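# Arm on a wedge base reaches the drawer handle in the sim but comes in crooked

**Heikki Ahonen**
Stendesley, posted 23 September 2022

I'm building an arm cell in our shared workshop to open the drawer on a secondhand lab machine, put a tray in and close it again. Before drilling anything I modeled the whole corner: breadboard, wedge pedestal, arm, machine, even the desk behind it.

The arm bolts to a plate on the sloping face of the wedge. In the model it gets to the handle, but when the fingers should be pointing straight down they are tilted by several degrees, and the tilt changes with where I send it. Moves taught joint by joint are fine. Only moves given as a position and direction go wrong. I have checked the link lengths twice against the drawings and they match.

Second thing, the cables. There is one down by the base and one looping over into the wrist. Both are fixed shapes in the model, so I can't tell whether they will snag when the wrist turns toward the handle. 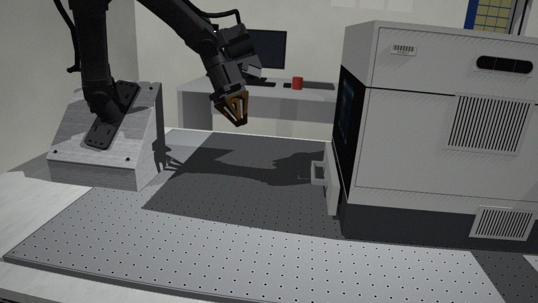 *Heikki Ahonen*

The pose in the render is the waiting position, gripper closed and nothing in it. The next move is down and across to the square handle. The software is Clovo, and the arm file came from the Limthorpe parts library. I haven't changed anything in it except the color of the fingers.

What I would like to know:

- Is the tilt likely to be the base, or the gripper?
- Is it worth simulating the cables properly?

---

**mdvoracek_shop**
*17 votes, accepted*

It's the base. I'd bet the arm file still assumes it is standing on a flat floor. You rotated the visible part onto the wedge, but the solver works from its own base frame, and that has to be rotated too. Joint moves don't care about the base frame, so they look right.

Try this:

1. Measure the slope of the real pedestal with a digital angle gauge. Don't trust the drawing.
2. Enter that angle in the base frame of the arm, not in the mesh.
3. Check which axis you are tilting around. Your plate sits diagonally on the slope, so you need a second rotation for that.
4. Send the gripper to three or four points over the breadboard with the fingers straight down. If the tilt is gone at all of them, you're done.

If a small constant error is left that turns with the wrist, look at the tool frame next. Gravity direction also has to follow the base if your controller does gravity compensation. Forget that on the real arm and it will sag or push when you release the brakes.

---

**Stendesley Pete**
*2 votes*

I wouldn't simulate the cables. I spent most of January on that for a smaller arm and the result told me very little. Put the real arm at the end of its reach by hand, leave slack for the worst wrist angle, add 60 mm and tie it down at two places — not tight.

Also slow everything down for the drawer. Pulling on a handle with stiff joints will drag your breadboard across the table if it isn't clamped.

---

**Dvořáček fan**

just mount it flat, saves all this

> **Heikki Ahonen:** The wedge is there for reach. Flat, it runs out before the drawer is fully open.

> **Heikki Ahonen:** It was the base frame. I had the slope but had left out the diagonal. Fingers are straight at every point I tried. I'll tie the cables the way Pete says when the arm is on the real plate.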